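Samby Kitchens Opens Shared Cooking Space in Saltdale

SALTDALE, 4/26/23 – Samby Kitchens has opened a shared community kitchen on Jibrin Street in Saltdale. The kitchen has 9 cooking stations and is open to residents, small food businesses and local groups who need more room or better equipment than they have at home.

The site was a bakery supply store until Samby took over the lease. The remodeling was done by Skinlow Builders and included new drains, a larger walk-in cooler and a second exit to the parking lot. The work cost more than first planned after the floor under the old loading area had to be replaced.

Members can book a station in blocks of two hours. The rate is $17 per block on weekdays and $37 on weekends, with dry storage and use of the cooler included. Groups that cook meals for free distribution pay $7 per block at any time. Small appliances, pans and knives may be borrowed at no extra charge and must be washed and returned before the end of the booking.

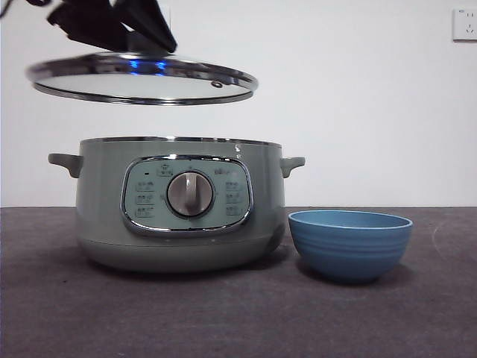
A glass lid with a steel rim over a pale green slow cooker.

Slow cooker classes will be part of the first program, along with bread baking, home canning and basic knife skills. The classes are meant for adults with little cooking experience. Each one covers a single main dish and a side, and people take home what they make. Recipes use ingredients sold at ordinary grocery stores.

Food businesses that plan to sell what they cook must show a current permit when they sign up. Samby keeps a list of permit requirements at the front desk, but does not file applications for members.

The kitchen is open from 7 a.m. to 9 p.m. every day except public holidays. Parking is free behind the building – the entrance is on the alley side, next to the loading door. The front entrance and two of the stations are wheelchair accessible.

Bookings and class sign-ups are handled at the front desk during opening hours. New members should bring a photo ID and allow time for a short safety walkthrough before their first booking.

About Samby Kitchens
Samby Kitchens runs shared cooking spaces for home cooks, community groups and small food businesses. Its main office is in Saltdale.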